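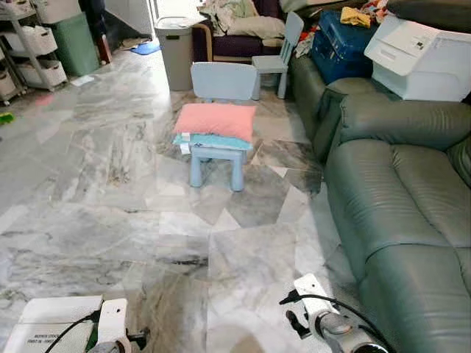 Speaker notes: House rules for robots that tidy

Category: Talks and Slides / Home Robotics
Reading time: 3 min

Good morning, and thank you to Eamon Brophy for the invitation. My subject is the rules we write before a robot with two arms is allowed to work in a family home. At Ustirari we started with a laboratory rulebook of 11 pages, and most of it was about fences. A living room has no fence. It has a child's chair in the middle of the floor with a pink pillow on it, sofas full of clothes, and a door standing open to the daylight. So the rules had to be written again, from the floor upwards.

(Wait for people to sit down. Speak slowly.)

Rule one. The family decides what may be touched. Before the first task we ask an adult to name the objects, and we write them on a sheet. If it is not on the sheet, the robot leaves it where it is. Shabani Swai had the idea to write the sheet in the words of the family, and I think he was right. When the mother says "the small chair", we also write "the small chair".

Rule two. Soft things first. A pillow or a towel forgives a bad grip. We give a new operator only soft things until the supervisor has signed for him. In our records there are 339 pillow and towel tasks from June, and I will show the table on the next slide.

(Next slide. Do not read all the rows, only the last one.)

Rule three. One person holds the stop button and does nothing else. This person does not take notes, does not answer the telephone and does not talk to the children. Callum Lamont asked me if the operator can hold the button also. My answer is no. The operator is looking at the gripper, and someone must look at the room.

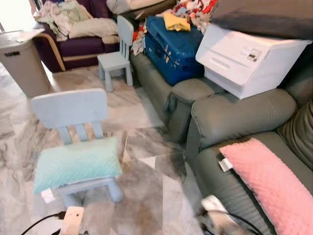 The person with the button stands where he can see both arms and also the doors. If somebody comes in, he presses first and explains after. We had many discussions about this, because each stop costs us time, up to 2 minutes with the restart. I still want the stop.

Rule four is the walk. Before power on, the supervisor walks the whole path of the base and looks for cables, loose mats and small objects on the floor. He moves only what the family permits. If a cable must stay, the path is changed and the sheet is corrected.

(Ask the audience: who does this walk already? Wait for the hands.)

Rule five. At the end, things go back to the place the family has chosen, also when the task was not finished. Chandrasekhar Rajan has put this in the Hoslow checklist as the last line, with a space for the signature of the family.

I do not say that these five rules are complete. For stairs and for pets we have only a draft, and I would be glad to hear from people who have worked with them. The checklist can be copied freely. Please send corrections to me or to Ashton Brunton.

(Questions. Repeat each one into the microphone.)

Related talks
Who signs the sheet? Consent in shared homes
Stop buttons: wired or wireless
Notes from the Bister workshop
Training new operators at Mussa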